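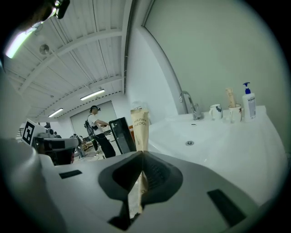 New house rules for recording with hand-held grippers

Söderlund has published a set of working rules for people who record household tasks with hand-held grippers. The rules came into use in January at the company's own sites, and from this week other groups may read and use them free of charge. The text is 14 pages long and is written in plain language, so that a new operator can read it before the first shift.

The rules were prepared together with Vivico, which runs the recording rooms in Favolach, and with the team behind Olo, the software that stores and sorts the recordings. Until now each room had its own habits. One room put the objects back after each recording and another did it at the end of the day. When the recordings were put together, it was difficult to say which of them could be compared.

To find out how large the problem was, the Olo team went through 3,923 recordings from last year. The most common fault was a missing or wrong task name. The second was that the recording began when the object was already in the gripper, although the task was to pick it up. The team did not delete these recordings, but they are now kept in a separate group and are not used for training before a person has checked them.

What the rules ask for

The document has 11 sections. The longest one is about bathroom and kitchen tasks, where small packages, mugs, bottles and brushes often stand close to a sink. The operator should check the list of objects before starting and should not bring in personal things to replace a missing item. If an object is missing, the task is skipped and a note is written.

Packages in paper or thin card have their own paragraph. They should be held with the smallest force that keeps them steady, and a package that has become soft or bent must be changed for a new one. The printed name of the product may be visible, but no label with a private name or address. Water is turned off unless the task says that it is needed.

Markers used for position must be flat, clean and fixed to a board or a wall. Nobody may move a marker during a session. If it is moved by accident, the session ends there, and a new one is started after calibration.

Several people in one room

The section that received most comments deals with rooms where more than one person works at the same time. The first draft wanted only one operator per room. Vivico answered that this would make the work much slower, and the final text allows shared rooms under some conditions. Each operator must have a marked floor area, and cables may not cross the path between two areas. A person who wears a headset must be told aloud when somebody comes near from behind or from the side.

All people in the room must have agreed in writing that they can appear in recordings, also when they are only in the background. The agreement can be taken back later. In that case the recordings in question must be removed from Olo within 40 days. Visitors without an agreement have to wait outside until the recording is stopped.

Breaks and training

An operator may not record for more than 40 minutes without a break. A hand-held gripper is not very heavy, says the document, but the wrist is kept in the same position for a long time, and tired operators make movements that are not natural. Operators can also change hands between two tasks if the gripper allows this, and then the change must be written in the session note.

New operators do practice tasks together with an experienced colleague before their recordings are counted. There is no written test. The colleague looks at the recordings afterwards and decides if more practice is necessary.

Not a formal standard

Söderlund underlines that the rules are a description of good practice and have no legal force. They do not replace local laws about work safety or privacy. Other groups are free to change them, but are asked to write clearly in their own version which parts are different.

Some questions are left for the next edition. The present text says little about glass objects, and nothing about recordings in private homes, where it is harder to control who comes into the room. Vivico has also asked for clearer advice about lighting, as the lamps in its older rooms do not give the same light everywhere.

Comments on the rules can be sent to the Olo team through the form on the project page. An open question hour for operators will be held online on Wednesday at 3 p.m.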